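How to Clean and Store Summer Footwear for the Winter

Most thongs, slides and sandals that get thrown out in spring were fine when they went into the cupboard. They come out with mould on the straps, a flattened footbed or a smell that won't shift. An hour's work at the end of the season prevents most of it. In our climate that usually means March, once the nights cool down and before the damp sets in.

These instructions cover rubber, foam and moulded plastic footwear, with notes on leather and cork further down.

What you need

A bucket or laundry trough
Mild dishwashing liquid
An old toothbrush and a stiffer nail brush
Bicarb soda
White vinegar
Two old towels
A ventilated box or an open shelf

Step 1: Sort by material

Put the foam and rubber pairs in one group and anything with leather, suede, cork or stitched fabric in another. The second group must not go in the bucket. Check each pair for splits along the side of the sole and for straps pulling away at the base. A split sole is not worth storing. A loose strap can be reglued with a flexible contact adhesive, but do it after the wash, when the surfaces are clean and fully dry.

Step 2: Knock off the dry dirt

Take everything outside and bang the soles together. Beach sand packs into the tread and turns to grit in the bottom of the bucket, where it scratches the softer foams. Use the nail brush on the tread and a bamboo skewer for small stones.

Step 3: Wash

Fill the bucket with lukewarm water and a short squirt of dishwashing liquid. Hot water can shrink foam, and a shrunken slide will not go back to size. Soak for ten minutes, then scrub the footbed with the toothbrush in small circles. Work along the edge where the strap meets the sole. Rinse under the garden tap until the water runs clear.

For grey marks on pale foam, mix bicarb with enough water to make a paste, leave it on for a quarter of an hour and brush it off. Don't use bleach. It yellows light colours and makes rubber brittle. 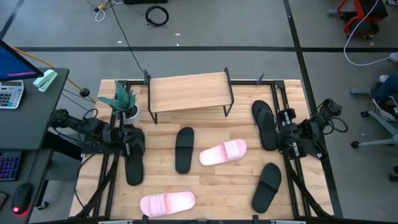
Can slides go in the washing machine?

Plain foam slides will usually survive a cold, gentle cycle in a mesh bag, but handwashing is safer, and anything with glued straps or buckles should stay out of the machine altogether.

Step 4: Deal with the smell

If a pair still smells after washing, wipe the footbed with one part white vinegar to two parts water and leave it for five minutes before rinsing. Fabric-lined straps hold odour longer than the footbed does. Sprinkle dry bicarb on them overnight and brush it out in the morning.

Step 5: Dry in the shade

Blot with a towel and stand each shoe on its side somewhere with moving air. A verandah is good. Direct sun fades colour and warps foam, and the dashboard of a car is worse. Allow a full day, or two if the weather is humid. Press a tissue into the strap joins before you pack anything. If it comes away damp, wait.

Leather and cork

Wipe leather straps with a barely damp cloth, dry them, and rub in a small amount of neutral conditioner. Brush suede dry. Cork edges can be cleaned with the damp cloth and sealed with cork sealant if they have started to crumble. Keep all of these away from heaters while they dry.

Step 6: Pack

Store pairs side by side, soles down, in a single layer. Stacking leaves dents in soft footbeds, and by spring the dents are permanent. Put black rubber and pale foam in separate boxes or lay paper between them, as dark rubber can leave a stain that doesn't wash out.

Avoid sealed plastic tubs unless you are certain everything is dry. We use the Stornico vented box, the long one, which slides under a bed. A cardboard carton with a few holes punched in the sides does the same job in a dry house. In a garage, keep the box off the concrete.

Label the end of the box with the sizes. Children's feet will have grown by November, and it saves unpacking the lot to find out what still fits.

Corentin Vidal wrote in to recommend a sheet of newspaper under each layer, changed once in the middle of winter. We tried it in the laundry cupboard and it kept the musty smell down.

Last updated Tuesday, June 12, 2018 by Zane Uibo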